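Little thread of odds and ends from the Surnuncombe wool trip, for everyone who asked after the last one. Grab your needles, this is a ramble!

1/ First, the shawl. Yes, it's the one I was wearing in the ferry picture. It's Benedita Sequeira's Zuccaro pattern, and I knit it in Wotska 2-ply, the undyed gray. Took me from November to the week before we left (I put it down for two socks and a hat, don't judge).

2/ If you're casting on: go up a needle size for the border. I didn't the first time and it pulled in like a drawstring bag. Ripped back 11 rows. Cried a little. Fine now.

3/ The mill. We only had an hour there and I could've stayed all day. The oldest part of the building has 1807 carved over the door, and it smells of lanolin right out to the parking lot. Siu-fong Cheng showed us the skeining room and let me have a turn at the winder. I was terrible at it and she was very nice about that.

4/ Photo break!
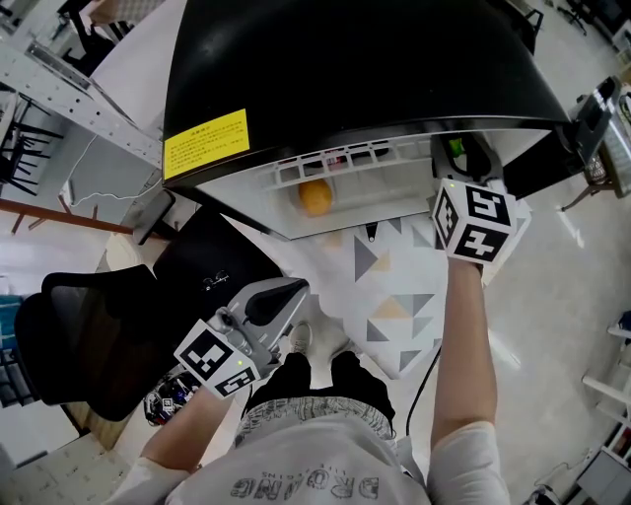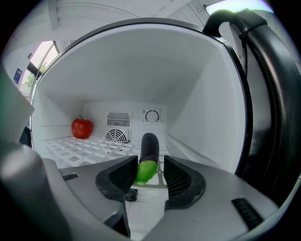
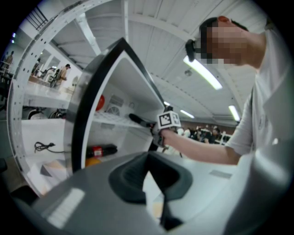

5/ The sheep. Several of you wanted to know which breed goes into the Wotska yarn. It's mostly Hastirine, crossed with something Slamet Nair told me twice and I still managed to forget. Small, bossy, gorgeous fleece. His flock is 585 head and he swears he can tell them apart by their faces.

6/ The yarn blooms SO much after a soak. My swatch looked like twine off the needles, and after twenty minutes in the sink and a night on a towel it was a whole different fabric. Please swatch, please wash the swatch. I say this as someone who never does.

7/ Books! Serena Rizzi lent me her copy of a little stitch dictionary put together by the Surnuncombe knitting circle. Mostly fishermen's rib variations, plus one wonderful zigzag I haven't seen anywhere else. I've charted that one for myself and I'm asking the circle if I can share it.

8/ Also listened to Cosimo Cirillo's fiddle album the entire drive home. Half the tunes are named after hills you can see from the mill. It's good mitten music, that's the highest praise I've got.

9/ I came home with 4 skeins of the dark brown and no plan for them at all. Vest? Very long cowl? I'm leaning vest, but tell me if you've got a pattern you love that isn't all stockinette.

10/ Oh, and the mill does ship! Send them an email, it takes a while to hear back in shearing season.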